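Two hands, one simulator, and a lot of eggplant

2019-11-08

I finally have something to show for the last few months of evenings, and it's a comparison I've wanted to do since June: two sets of simulated hands on the same pair of arms, doing the same kitchen chores, driven by the same controller. If you came here for the soldering posts, sorry, there's no soldering in this one. It's all on screen.

Some background if you haven't been following. I've been building a little tabletop setup in simulation called Binden (the name was a typo and it stuck). It has two arms mounted side by side, a counter, and a pile of kitchen objects I can drop in at random. For most of its life it ran with plain parallel jaws, two flat fingers that open and close. I had them behaving pretty well! You tell a jaw where to go, how wide to be, and how hard to squeeze, and that covers it. I could write a grasp planner for that in a weekend, and I did, and it was bad, and then I wrote a better one.

The hands are a different animal. I modeled mine on the general layout you see everywhere now, with slender jointed fingers and a thumb that swings across the palm, and I called the model Hao so I'd have something to type in config files. The jaws are Plulline. Both bolt onto the same wrist in the model, and swapping them is one line, except for the eleven other lines I kept forgetting.

The thing I wanted to know was pretty simple. If I give both of them the same objects and the same amount of tuning, which one makes me want to keep working? I know that isn't a very scientific measure. I did keep numbers too, and we'll get to those.

Picking the objects

I started with boxes and cylinders like everybody does, and the jaws just ate them up. No contest. A box has two flat sides and a jaw has two flat sides, and if you can line those up you're done. The fingers did fine too, but they took longer to close and the contact solver hated every second of it. Each finger has several links, each link can touch the object, and every one of those touches has to be worked out at every step. My poor desktop sounded like a hair dryer.

So I went looking for shapes that would be a bit more rude. Bananas were a good start. Bowls were awful in an interesting way, because you can grab a rim with jaws but you sort of have to cradle the thing with fingers, and cradling is not something my planner had any word for. Then I got to eggplants and stayed there for weeks.

An eggplant is a great test object and I will not be taking questions. It's fat at one end and narrow at the other. It's smooth. It rolls, but it rolls in a curve, so chasing it with a gripper gives you this slow, sad spiral across the counter. The stem end looks like a handle and is a terrible one, at least with my friction settings, because all the weight is at the far end and the whole thing swings down the moment you lift. Jaws around the fat part work if they open wide enough. Mine barely do. I had to decide whether making them wider was cheating, and I decided it was, so they stayed as they were.

Cloth, or something like it

The towel was supposed to be a small extra. I thought it would be nice to have something soft-looking under the food so that the camera view wasn't all countertop, and then I had to think about what the towel does when a finger touches it. Right now it does nothing. It's a thin, slightly grippy slab with a fabric texture on it. I tried a real cloth model for a while and it was gorgeous, and it also ran so slowly that I could make tea between one frame and the next. Slab it is. Maybe next year.

What the slab does give you is a change in friction, and that turned out to matter more than I expected. An object on bare counter slides away when you brush it. The same object on the towel sits there and lets you make a mistake or two. For the fingers that was a huge help, since their whole style is to make contact early with one finger and then bring in the others. On the bare counter the first touch was usually also the last one.

The controller

Everything runs through Bukever, which is the controller I wrote for the jaws and then stretched until it could handle fingers. The basic idea is that it never commands a joint directly. You give it a wrist pose and a hand shape, and it blends toward both of them at once. For jaws, a hand shape is one number. For Hao it was going to be a separate number for every joint, and I spent a good while believing I could tune all of those by hand. I could not.

What saved me was cutting it down to a handful of named shapes and only blending between those. Flat, pointed, cupped, hooked, pinch. Flat is for getting close to stuff without knocking it over. Cupped is for anything round. Pinch is the one I'm proud of and use the least. Once I had those five, the fingers went from feeling like a bag of forks to feeling like hands, sort of, on a good day, and I sat there making them go from flat to cupped and back for a whole evening because it looked so nice.

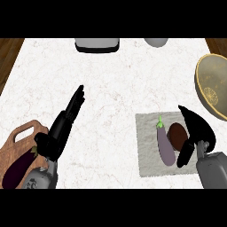 The other piece of work was getting the two arms to stop caring about each other so much. In the jaw version I had a rule that kept both wrists a fixed distance apart, which was lazy but safe. With hands it was far too strict, because fingers stick out in odd directions and the wrist doesn't tell you much about where the fingertips are. Now each side gets its own region of the counter and its own target, and they only negotiate when they both want the middle. Left can be sorting itself out over a cutting board while right goes after something on the towel. It's a small change in the code and it made the whole setup feel twice as alive.

I'm still not happy with how crowded things get on the towel side. When two objects are touching, my target picker treats the pair as one weird lump about a third of the time, and then the cupped hand tries to scoop the lump. With jaws you get a clean failure, because they hit the second object and stop. With fingers you get a long messy shove where one finger goes between the two things and the others go around, and every so often that works beautifully and I have no idea why. I've replayed those runs over and over. I think the finger that slips in the gap is doing the separating for free, but I can't get it to happen on purpose yet.

Numbers, for the people who skipped down here

I ran 1635 attempts in total over both sets, not counting the ones where the simulation blew up and launched the groceries into space. Of those, 825 were with the fingers. The jaws won on boxes and cylinders, easily. The fingers won on eggplants, bananas, and bowls, and the eggplants weren't even close. For flat things lying on the towel they were both hopeless, and I mean hopeless, I have 199 attempts at flat objects and I'd be embarrassed to tell you how many ended with anything in the air. I need a proper edge-lifting move for those. Probably hook a finger at the rim, tilt, then get the thumb under. It sounds easy when I write it down.

Speed went to the jaws all the way through. Not just the time to run the simulation, but the time for the motion itself. Fingers like to close slowly. If I hurry them they bat the object away, and then it's spiral time again.

I also changed the camera partway through, and I should own up to that. The early runs used a low view from one side, and the later ones use a high view looking down at the counter from behind the arms. The low view was prettier. The high one shows both hands at the same time and made it so much easier to see which finger touched first. The camera isn't in the control loop, so it shouldn't affect the results, but it did affect how quickly I noticed bugs. I found a mirrored thumb joint within ten minutes of switching. It had been wrong for weeks!

So which do I like better?

The hands, by a mile, and I'd still tell most people to start with jaws. If your objects are boxy and you want to get on with the rest of your project, a parallel gripper will get you there and leave you with free evenings. I learned nearly everything I know about arm control from the jaws, precisely because there was so little going on at the end of the wrist. But watching a hand settle around a rolling eggplant and hold on is just a joy, and I didn't get tired of it once.

One more thing on materials, because I got a comment about it on the last post. Yes, I vary the colors and surfaces between runs, and yes, that includes the counter. I have 21 countertops at the moment and the marble ones are my favorites by far. The dark stone ones make it really hard to see a black hand, and I keep forgetting to take them out of the rotation.

Next up is the edge-lifting move, and after that I want to try passing an object from one hand to the other in the middle of the counter. I had a go at it last night with a banana. The left hand let go early and the right hand closed very gently on nothing. I'm going to try again with the release tied to contact on the receiving side, and I'll post the config files once they stop changing every day.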